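Harkel Toy Works Open Day
November 17, 2021

We drove out to the Harkel works in Gunley for the fall open day. The plant makes wooden and molded play food, mostly for nursery schools and toy libraries, and it opens its doors twice a year, once in March and once now. Admission was free but you had to book a slot. Ours was the first of the morning, and the parking lot behind the loading dock was already close to full.

The tour begins in the timber store. Boards come in rough and sit on racks until they are dry enough to cut. The guide passed a piece of beech and a piece of lime around the group so we could feel the difference in weight. Harkel uses beech for anything that gets banged on a table and lime for the shapes with more carving in them.

From there you go through to the lathe room. Visitors stay behind a yellow line and are given ear protection at the door. The older lathes were bought from Mocanu when that company closed its furniture shop, and they still carry the old plates. One of them was turning pears. The operator stopped between pieces to hold one up, and the shape was finished except for the stem hole. A batch is 1000 pieces, and they do not switch shapes until the batch is done.

The molding room is newer and much quieter. It smells of warm plastic. The molds themselves are steel and heavier than I expected, and changing one over takes 20 minutes. Halves are made separately and joined afterward. The guide told us that most of the complaints they get are about halves coming apart, so every joined piece is pulled by hand before it goes on to painting.

Painting was the part I had come for. It is done in a long room with north windows, at 6 benches. Base colors are sprayed and the details are put on with a brush. Endetti supplies the paint, and a chart on the wall shows every shade in use with the year it was brought in. Some of the greens have been changed four times. We were allowed to try a practice piece, and mine was a lemon with a bad streak down one side.

The tour ends at the packing tables, where sets are made up to order. After that there is a small canteen with coffee and soup, and a shop selling seconds by the bag. Prices were fair. The line for the register was slow, and they only took cash, so bring some.

Allow two hours in all. The floors are level apart from one short flight of steps into the painting room, and there is a ramp around the outside if you ask. Children are welcome, but the under-fives have to skip the lathe room and wait in the canteen with an adult. Bookings for the March day open after New Year.

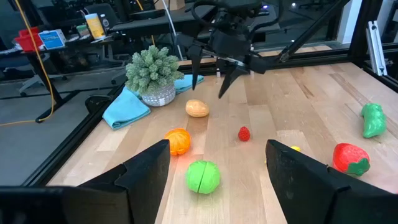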